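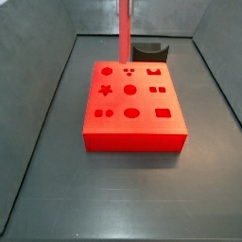

Red shape-sorter board with nine groups of cutouts.

Visit to the Makton alarm test site, February

Makton tests residential smoke and carbon monoxide alarms for three manufacturers, of which Mukeck is the largest. I joined a group of installers for the Thursday tour. Indrek Mägi, who runs the fire room, met us at the gate and issued ear defenders.

The fire room is a closed space with a flat ceiling. Alarms are mounted in an arc at equal distance from the source, alongside an optical density meter and an ionization chamber used as the reference. We watched a smoldering wood run from the control room window. Beech blocks are placed on a hot plate and the temperature is ramped on a fixed schedule. The first photoelectric unit sounded at 905 seconds. Mägi does not publish response times by brand, and the units on the ceiling were marked with numbers only.

The sound room is next door. Output is measured at 10 feet on a fresh battery and again at the low-battery warning point. The pass level is 85 decibels. One Mukeck bedroom unit read 95 on a fresh battery. Aurora Carvalho showed us the low-frequency sounder, a 520 hertz square wave intended for sleeping areas and for people with hearing loss. It draws more current than the standard tone, and the battery compartment is larger as a result.

Upstairs, 144 alarms sit on racks for the long-term battery test. Each one is logged for standby current, and the test button is operated by a small solenoid once a week. Simão Gouveia said that most of the early failures he sees are contact faults at the battery tab. Sealed units do better on this point, but they cannot be repaired.

The interconnect demonstration was the weakest part. Two Traltell wireless units were paired through a concrete wall and the second took 2 attempts to join. King-fai Chung put this down to the order in which the buttons were pressed. The printed instructions are not clear about the order, and a revised sheet is being prepared.

Parking is on the Vieira side of the building. Safety shoes are required in the fire room and are not supplied. The tour ended at 3:30 p.m.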